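Search this site Enter keywords

Eltero Hand Kit: teaching a gripper to handle laundry

December 5, 2019

Print this page
E-mail this article

Companies which want a robot to fold clothes have first a simpler problem. They need many recordings of a hand doing it well. Eltero, a small firm with an office in Pluvside, sells a kit for this work. It costs 865 dollars and contains a hand-held gripper, a wrist strap, a camera mount and 2 sets of finger pads.

I have used the kit for eight days in my own home. The box arrived in October, but the first strap was too short for me and Eltero needed some time to send another.

In the hand

The handle is comfortable, although my thumb became tired in long sessions. The trigger has a soft start and becomes stiff near the end, so one must learn how far to press. With shirts and towels I was quick after one evening. Heavy cloth asks for more patience. A jacket has thick seams, and the manual advises to take the fabric between them, where it bends more easily.

The Sesetti software, which comes with the kit, sorts the recordings by task. I made 433 of them and lost only a few, all on the first day. The export function is slow, and its menu could be explained better.

Denim was the material I tried most. The ribbed blue pads close on it from the side, and the double stitching of a jacket gives the eye a good line to follow while the fingers come down.

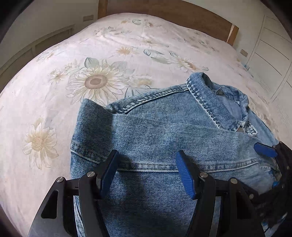

Price and alternatives

The nearest competitor is the Semaan set. It is cheaper but has no exchangeable pads, and its software must be bought separately. For a team that records every day, I would choose Eltero. For a short trial I would ask first if it is possible to rent one. Replacement pads can be ordered directly from the Pluvside office.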